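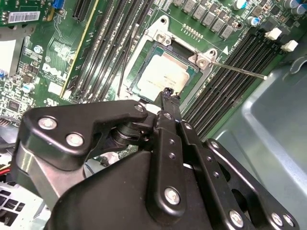 A land grid array (LGA) socket is a type of processor socket in which the spring contacts are placed in the socket and the processor carries only flat pads on its underside. The processor is not soldered and can be exchanged without tools. It is held down by an independent loading mechanism, consisting of a hinged metal frame and a load lever, which presses on the edges of the heat spreader. On the Dell desktop motherboard shown, the lever is a thin, straight silver rod with a small bent tip, anchored at the right side of the frame. The arrangement is common to Intel desktop sockets of several generations, although the number of contacts and the position of the keying notches differ.

## Operation

The lever is released by pressing its free end down slightly and moving it sideways, clear of a retaining hook. It is then swung upwards through a wide arc, after which the frame can be raised. With the frame open, the processor is lifted vertically by its edges. Sliding or tilting it may bend the contacts, which are difficult to straighten.

Closing follows the reverse order. A firm resistance is normal in the last part of the lever's travel, as the force on the processor rises until the lever is hooked.

## Thermal paste residue

A processor that has been in service usually carries a film of old paste on its heat spreader — often thin and uneven, as on the one illustrated. The film is wiped off with a lint-free cloth and isopropyl alcohol before new paste is applied. Cleaning is best done with the processor still clamped, so that the frame limits the spread of paste towards the contacts. Residue on the green substrate at the edges is removed separately with a cotton bud.

## Handling in refurbishment

Workshop practice varies. The Brurna workshop manual divides processor removal into 3 stages: cleaning, release and lifting. It requires a protective cover to be fitted to any socket left empty. Clusska, a parts reseller, grades used boards by the state of the socket and accepts no more than 2 displaced contacts, provided that both have been corrected under magnification. In a batch of 476 desktop boards received by Clusska, 3 were rejected for damage to the load lever alone.

Levers are seldom supplied as separate parts. A bent lever is normally replaced together with the complete loading mechanism, taken from a scrapped board with the same socket.

## See also

- Heat spreader
- Pin grid array
- Zero insertion force socket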